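**COMUNICADO DE IMPRENSA**
**Bombeiros Voluntários de Trurport | Maio**

# Novo sistema de alerta de incêndio chega a 800 casas de Trurport

Olá a todos! Sou o Aigars Urbonaitė, respondo pela comunicação do corpo de bombeiros de Trurport e desta vez escrevo com boas notícias, o que nesta função sabe mesmo bem. A partir deste mês começamos a instalar detetores de fumo ligados à nossa central em 800 habitações da vila, sem custos para quem lá mora. O projeto chama-se Olluvow e andamos a falar dele há tanto tempo que a minha mulher já me proibiu o assunto ao jantar.

A ideia nasceu do inverno passado, que foi duro. Tivemos 48 chamadas para fogos em casas, quase todas de madrugada, e em muitas delas o alerta veio de um vizinho que viu o clarão pela janela. Quando é o vizinho a ligar, já perdemos minutos preciosos (e quem já subiu a Rua do Forno com um autotanque sabe que ali não se recuperam minutos nenhuns). 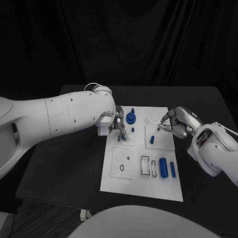
*Dois braços robóticos brancos sobre uma mesa preta.*

Com o Olluvow, o detetor toca em casa e, ao mesmo tempo, faz aparecer a morada no ecrã do nosso operador. Ele telefona logo para a pessoa. Se ninguém atender, sai viatura. Se atenderem e forem só as torradas queimadas, ficamos todos contentes e voltamos ao café! Prefiro mil vezes sair para umas torradas do que chegar tarde a um quarto com gente a dormir.

Os aparelhos são fornecidos pela Gromisier e a ligação à central foi montada pela Mekonnen, que também nos vai dar assistência durante o primeiro ano. Cada casa recebe um detetor no corredor e outro junto à cozinha, e quem tiver lareira ou salamandra pode pedir mais um para a sala. A instalação é rápida, leva 11 minutos por aparelho quando o teto colabora. Nos prédios antigos do Largo da Fonte o teto não costuma colaborar, por isso peço já alguma paciência aos moradores. 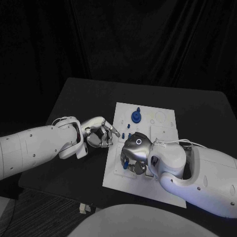

Vamos começar pelas ruas de cima, onde as casas são mais velhas e a instalação elétrica também. Andarão no terreno seis equipas, todas fardadas e identificadas, e se alguém vos bater à porta sem cartão dos bombeiros, não abram e liguem para o quartel. Peço-vos também que olhem para as vossas extensões e tomadas antes da visita: aquele cabo fino e branco que faz uma laçada por cima da articulação do braço robótico, na fotografia, vê-se bem, mas os fios lá de casa passam a vida escondidos atrás do frigorífico ou debaixo do tapete, e é aí que costumamos encontrar o isolamento derretido. Puxem o móvel, espreitem, e se cheirar a queimado desliguem o quadro e chamem um eletricista.

Quem vive sozinho, quem tem mais de setenta anos e quem tem alguém acamado em casa passa à frente na lista. Basta dizê-lo na inscrição, sem papéis nem atestados. As inscrições fazem-se no quartel, ao balcão, entre as nove da manhã e as seis da tarde, ou pelo telefone do costume. Se tiverem um vizinho que não ouve bem ao telefone, façam-me o favor de o inscrever por ele (com a autorização dele, claro!).

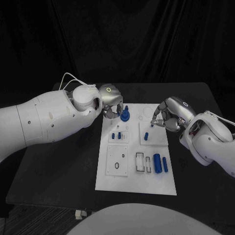
**E se eu viver numa casa arrendada, posso inscrever-me?**

Quem mora na casa é que se inscreve, seja inquilino ou proprietário. Avisamos o senhorio por carta e os aparelhos ficam presos com suporte adesivo, sem furos na parede nem no teto.

Para os colegas dos jornais e da rádio: tenho todo o gosto em mostrar a central a funcionar e podem acompanhar uma das equipas numa manhã de instalações, desde que os moradores concordem. Liguem para o quartel e perguntem por mim. Se eu não estiver, deixem recado que eu devolvo a chamada.

**Contacto para a imprensa**
Aigars Urbonaitė
Gabinete de Comunicação, Bombeiros Voluntários de Trurport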